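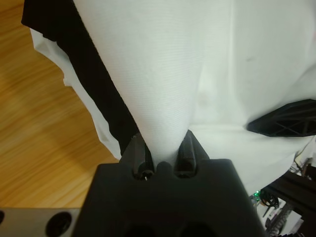 White cloth, gathered to a point.

Thread: Getting yellow out of old cotton sheets

pfennig_lane
Posted 2023-01-25
I have four cotton sheets that came from my aunt's house. They sat folded in a closet for years and have yellow lines along the folds. Regular detergent on warm did nothing. Is it worth trying bleach or should I cut them up for rags?

tubandline
Don't use chlorine bleach. It can make old yellowing worse, especially if there's body oil in the fabric. Soak them overnight in oxygen bleach and the hottest water your tap gives you, then wash as usual. Mine took two soaks.

Ballier
I disagree on the chlorine. I ran a guest house for 10 years and we used it on plain white cotton every week. Measure it and rinse twice. The trouble comes when people pour it straight from the jug.

tubandline
Guest house sheets get replaced, though. These are old and the fibers may already be weak. I wouldn't start with the harshest thing on the shelf.

mtremblay
Check the label for polyester first. I ruined a 65 percent cotton set with chlorine. The cotton part was fine and the rest went the color of weak tea.

pfennig_lane
No labels left on any of them. They wrinkle like crazy, so I'm guessing all cotton.

Ballier
Wrinkling doesn't prove it, but OK, soak first. If the fold lines are still there after that, try chlorine on one sheet and see.

cirow_k
Sun works too. Hang them out damp on a bright day. I do mine in June and leave them all afternoon. Not much help to you in January, I know.

pfennig_lane
First soak is done. The lines are lighter on three of them and the fourth looks the same. Going to soak that one again tonight with fresh powder.

tubandline
Keep it out of the dryer until you're happy with it. Heat can set whatever is left.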